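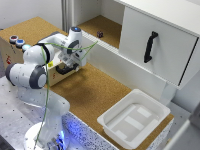

4.2 Storage habits in shared kitchens

Households in the Grarkgate buildings share one kitchen per floor, and most of the disagreements recorded in our interviews concerned where dry goods are kept. We asked 200 residents to list the foods they store outside their own rooms. Rice, flour and tea were named most often. Spices were usually kept private, even by people who shared nearly everything else.

Residents who had lived on a floor for more than two years tended to use fixed places that newer residents did not know about. These places were rarely labeled. One respondent described them as "known by whoever was here in May" – a reference to the month when most leases turn over.

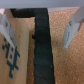
Do written rules reduce disputes over shelf space?
They reduce them slightly on floors with high turnover, and we found no clear effect on the others.

Figure 4 gives the number of reported disputes by floor. Floors with a posted list had fewer complaints about missing food, but complaints about crowding stayed the same. Ginting, the smaller of the two buildings studied, is left out of the figure – its kitchens were refitted during the survey.

Figure 4. Reported disputes over dry storage, by floor and presence of a posted list.
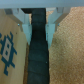
Farah Rondonuwu

The interview notes were coded twice, and differences were settled by discussion. Answers that mentioned refrigerators only were set aside for Section 4.3, where cold storage is treated separately.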